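Chapter 4
Heat, Steam and Moving Air

4.1 Why kitchens need ventilation

A pan of water left boiling with the lid off gives up its water to the room. The water does not disappear. It spreads through the air as vapour until it meets a surface cold enough to turn it back into liquid, usually a window or an outside wall. Frying adds fine droplets of fat, and gas burners add more moisture and the products of burning.

In Chapter 3 we looked at how air carries heat. This chapter deals with what else it carries, and with how a room can be arranged so that stale air leaves and fresh air replaces it. You will need the terms relative humidity and dew point, both defined in section 3.6.

The main worked case is a small canteen in the town of Skornum, surveyed by Conceição Seixas and Iulian Stanciu one July. The canteen served 50 meals a day from a single room with 2 windows, one of them painted shut. Their readings are given in Table 4.1 and are used again in the exercises.

4.2 Warm air and the shape of a hood

Warm air rises because it is less dense than the cooler air beside it. Above a hob it forms a plume, which widens as it climbs and draws in air from the room. A hood has to be wide enough to catch the plume at the height where it is fitted. If it is mounted too high, part of the plume passes outside the edge and is lost.
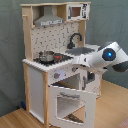 Most hoods share the same basic outline, and it has changed little since open hearths were common. A broad canopy collects the rising air and a narrower flue takes it away. The form is familiar enough to be copied in toys: the grey hood on the play kitchen has a chimney that flares into a wide canopy, with a control strip along the lower front edge. In a working hood the flue leads outdoors or the air is passed through a filter and returned to the room. Section 4.3 compares the two arrangements, beginning with the amount of moisture each one removes.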